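Unit 3: Water Hardness and Household Washing
Course handout, Home Systems and Materials
Revised September 24, 2023

3.1 Terms

Hardness is the combined concentration of dissolved calcium and magnesium, stated as milligrams per liter of calcium carbonate. Alkalinity is a separate quantity and is covered in Unit 4. Students often mix the two up because both are reported in the same units.

Temporary hardness comes from bicarbonates and drops out as scale when water is heated. Permanent hardness comes mostly from sulfates and chlorides and stays in solution.

3.2 Two supplies compared

The July samples gave these results:

Claltitz (well): 291 mg/L
Pondness (well, limestone): 588 mg/L

Both count as very hard. The Pondness water leaves a visible crust in a kettle within days. Claltitz water does the same more slowly, and a larger share of its hardness is permanent — see the worksheet for the split.

3.3 Effect on detergents

Soap reacts with calcium to form an insoluble scum. Synthetic detergents are less affected, but their cleaning power still falls as hardness rises. Dishwasher products therefore contain builders, which bind calcium and keep it from settling on glass. Phosphates did this job for decades. Citrates and polycarboxylates have largely replaced them in products for home use.
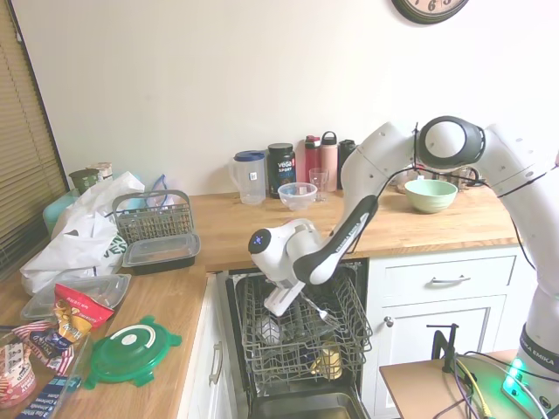
White film on glassware has two common causes. Scale dissolves in vinegar. Etching does not, as the glass surface itself has been attacked, usually by soft water combined with too much detergent and a high wash temperature. Test one piece with vinegar before changing the dose.

3.4 Ion exchange

A softener passes water over resin beads loaded with sodium. Calcium and magnesium displace the sodium and remain on the resin. Brine reverses the exchange, and the rinse goes to the drain. Total dissolved solids stay nearly the same — only the ions change.

Problems

1. Convert both July results to grains per gallon (1 grain per gallon = 17.1 mg/L).
2. The Barard supply is a blend of equal volumes of the two waters. Find its hardness.

Reading: Shenoy lab manual, section 2.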